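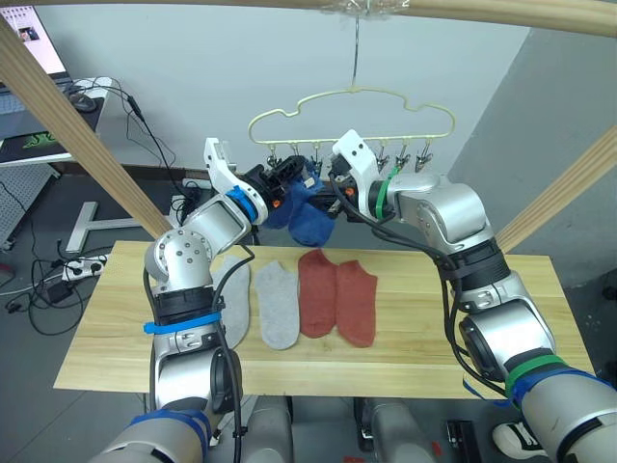
3 October 2026
Posted by the blog owner

So I finally made it to the Grodix open day over in Jesomholm! I'd been meaning to go since August, when a flyer turned up at the library, and I'm so glad I did (even with the parking, which was awful – I ended up all the way over on Haslam and walked back).

They had 7 stations set up and let us in 20 at a time. Most people headed straight for the big sorting line, but I got stuck at the laundry one and stayed there way too long. Two robot arms, a little yellow hanger with metal clips, and some socks on a table. I don't know why it got me so much! I hang socks up every week of my life and have never once thought about how fiddly it is. You need one hand to hold the sock and the other to fuss with it, and a sock just flops wherever it likes. I was weirdly tense watching that blue one.

I asked if it could match pairs too and got a long answer about grippers that I only half followed. A kid next to me wanted to know if it could do his bedroom.

After that I had a quick look at the Plenia room, where you could try steering a small arm yourself. I was terrible at it. The line was long, over 135 people came through before lunch according to the girl at the door, so I only got one turn.

Coffee was free, cookies were gone by the time I got there. I'm going again next year, and I'm parking closer.

Get new posts by email. Enter your address to subscribe.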